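Flerness family organiser: seven weeks with two children and a shared calendar

We bought the Flerness because our mornings had become a list of things I shouted up the stairs. My daughter is eight, my son is five, and by the time we left the house I had usually asked for the same pair of shoes four times. A friend at the school gate had been using one since Easter and said it had helped a bit. I went in expecting a bit.

The Flerness is a screen on a stand, the size of a large book, with an app that goes on the parents' phones. You set up a profile for each person in the house, give each one a colour and add jobs to the day. Children tap a job when it is done. Parents see the taps on their phones. There is also a calendar, a meal planner and a timer. You can buy it with or without the card set, a box of 18 picture cards for children who can't read yet. We got the version with cards.

Setting up

It took me an evening. The app wants an account for each adult, and my husband's confirmation email went to his junk folder, so we lost time to that. Adding the jobs is slow the first time. Each one has to be typed in, given a picture, given a time and given to a person, and there is no way to copy one child's list to the other. Both of mine brush their teeth, so I entered teeth twice for the morning and twice for the evening.

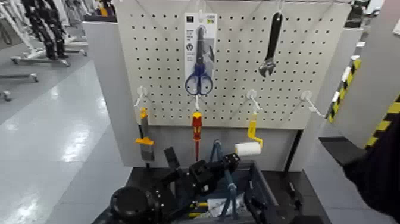
Once the lists are in, changing them is quick. You hold a finger on the job and drag it. I moved "pack bag" from the morning to the evening before in the second week, and that one change did more for us than anything else. I could have done it with a pencil, of course.

Mornings

The first week was very good, as first weeks are. Both children wanted to tap things and were dressed before I had made the tea. In the second week my son found that he could tap a job without doing it. The Flerness has a setting called Check, where a parent has to agree before a job is counted. I turned it on and my phone buzzed all through breakfast. I turned it off again after three mornings.

What we do now is simpler. He taps, I look at him, and if he has no socks on he goes back up. My daughter needs none of this. She reads her list once, does it in her own order and taps everything at the end.

The timer is the part we use most. It shows a coloured ring getting smaller and makes a soft sound when it finishes. My son can't tell the time but he understands the ring. We have it on for getting dressed, for the end of screen time and for the ten minutes before bed when he wants to start a new game.

Rewards

I didn't want the rewards and I would still rather do without them. Every job earns stars, and stars can be swapped for things you choose, such as a film or a later bedtime. By the third week my daughter was asking how many stars she would get for laying the table, a job she had always done. You can switch stars off for one child or for both. We switched them off for both, there was one bad afternoon, and then it was forgotten.

I know other parents feel differently about this, and I asked on the page where I post these reviews.

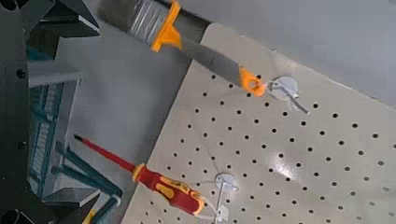 Fung-ping Tam wrote that in her house the stars were the only thing that worked. Her eldest had refused to do any homework before tea for most of a year, and two stars a night got him to the table. She stopped giving them in June and he has carried on. She did say she kept stars for homework alone, and never used them for things like tidying or being kind to his sister.

That sounds sensible to me, and if I had limited them to one job from the start we might still be using them.

Kwan-ho Yuen asked whether it works for a child who lives in two homes. It does, up to a point. The app will let a second household see the lists, but you need a second screen to show them, and that means paying twice. The calendar does sync properly between phones.

Compared with the Fenomard

Before this we had the Fenomard, a magnetic board with wipe-clean strips. It costs much less and it never needs charging. Its trouble was that the magnets were weak and the pens dried out, and I was the only person who ever wrote on it. My son used the magnets as cars. If your children are under four I would still start there, or with drawings on paper.

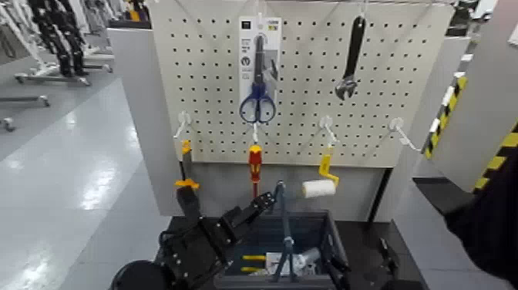
Battery life on the Flerness is fair. We charge ours every two days, overnight, and the screen dims by itself in the evening. The stand is steady. The cards are thick and have stood up well to being chewed at one corner by the dog. The meal planner is poor. It won't remember a meal you have used before, so I type "pasta" every week.

There is also a paid plan that adds school term dates and more pictures. We tried the free month and didn't keep it.

Would I buy it again? Yes, for the timer and for having the lists somewhere that isn't my head. I'd buy it without the cards for a child who reads. We still have late mornings, and I still shout about shoes, but less often.

Score: 7 out of 10.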